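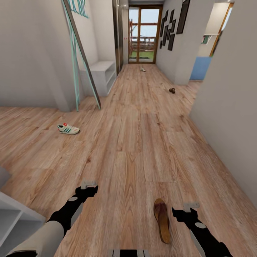
Planning the Purchase of a Two-Arm Household Robot

Speaker notes
Presenter: Georges Kassab, Equipment Planning Office, Rusow Residential Services
Session date: 2026-08-11
Audience: residence managers and budget holders

Slide 1. Opening

Welcome the managers and thank the Qudah residence for the use of its meeting room. State the purpose of the session at once: by the end, each budget holder should be able to complete the equipment request form for the coming year.

Read the title of the slide aloud, then point to the shoes in the hallway. The task on the screen is floor clearing in simulation. The robot has two arms, and the hallway leads to a glazed door. Shoes left along the way to a door are a matter every residence manager in the room will recognize.

Ask for questions to be held until slide 4, except where a term is not clear.

Slide 2. What we are asking the equipment to do

The request is limited to one job. The robot is to pick up footwear and small items from hallway floors and place them on a shelf or rack. It is not being bought to clean, to carry meals or to assist residents in walking. Requests that add these tasks will be returned.

Explain why the wording matters. The supplier, Skaltier, prices its service agreement by the tasks listed in the order. A task written into the order is a task we pay to have supported, whether or not a residence uses it.

Note the range of items. A sneaker, a slip-on shoe and a sandal with straps do not present the same shape to a gripper. Managers should list what is found on their own floors and avoid the single word "shoes." The form has a field for this. Please ask staff to fill it in, as they are the ones who pick the items up at present.

Slide 3. Why simulation comes before the order

Planning work is done in Dreton, the simulation package used by our office. A hallway is modeled, the robot is placed in it, and the task is attempted before any hardware is ordered.

Points to make:

Width. The arms need room to reach forward and to the side. Low cabinets and open shelving take up space that does not appear on a floor plan.

Standing items. Leaning racks and other pieces that rest on the floor without being fixed to it must be reported. A survey that records only built-in furniture will be sent back.

Doors and glass. A glazed door at the end of a hallway changes the light on the floor during the day. Managers should record which way the hallway faces.

Floor. Record the surface and the direction of any planks or seams. Thresholds and mats must be listed separately.

Side rooms. Openings off the hallway should be marked, together with the name of the person who may decide whether the robot is allowed to enter.

Be plain about the limits of this work. A result in simulation supports a purchase request. It does not replace the acceptance test at the residence, and the budget must cover both.

[Pause. Give the room time to copy down the survey headings.]

Slide 4. The budget lines

Go through the lines in the order in which they appear on the form.

Line A, base unit. This is the robot with two arms and its standard grippers. The price is set by the framework agreement and will be entered by our office. Managers should leave the field blank.

Line B, spare grippers and fingertip pieces. The quoted price is $2652 per residence for the first year. Fingertip pieces are treated as wearing parts and are not covered by the warranty.

Line C, delivery of spares. The charge is $398 per order, whatever the size of the order. Two residences that order together pay it once. Managers of neighboring residences are strongly encouraged to speak to one another before submitting.

Line D, survey and modeling. Staff time only. It is charged to the residence and must appear in the request even though no invoice will be issued.

Line E, acceptance test. Allow for a staff member to be present throughout.

Line F, storage and charging. An outlet and a clear floor area are required. If electrical work is needed, attach the estimate.

Draw attention to the approval limit. A single request for consumables above $3000 goes to the finance director for a second signature. Lines B and C taken together exceed that limit. Last year several requests for other equipment were split in order to stay under it, and all were returned. Please submit B and C as one request and allow time for the signature.

Take questions here.

Slide 5. Lease or purchase

Present both options without a recommendation.

Purchase places the unit on the residence's inventory. The residence carries the cost of repair after the warranty, and may move the unit to another building with the consent of our office.

Lease keeps the unit on the supplier's books. Repair is included, but the unit is tied to the address in the contract. Residences expecting renovation should read that clause with care — moving a leased unit requires a new agreement.

If asked which option is cheaper: the answer depends on how long the unit is kept, and the comparison sheet in the handout allows each manager to work it out. Do not offer a figure from the podium.

Slide 6. Calendar

Hallway surveys are due at the start of September. Modeling in Dreton follows in the order in which complete surveys are received. Incomplete surveys lose their place.

Requests are reviewed together once modeling is finished. No order is placed with Skaltier until the review has closed, and managers should not contact the supplier for separate quotations. Doing so last year produced conflicting prices and delayed the whole group.

Slide 7. Responsibilities

The residence manager signs the survey and the request. The planning office prepares the model and keeps the files. Finance confirms that funds are available. The supplier attends the acceptance test and corrects faults found there before final payment is released.

Resident councils must be informed before the survey begins. A notice is included in the handout and may be posted as it stands. Residents may ask that the unit stay out of a particular hallway, and such requests are to be recorded on the survey form.

Slide 8. Close

Refer the audience to the handout for the survey form, the comparison sheet and the notice. Questions that were not reached should be sent in writing to the Equipment Planning Office. Written answers will be circulated to all residences with the minutes.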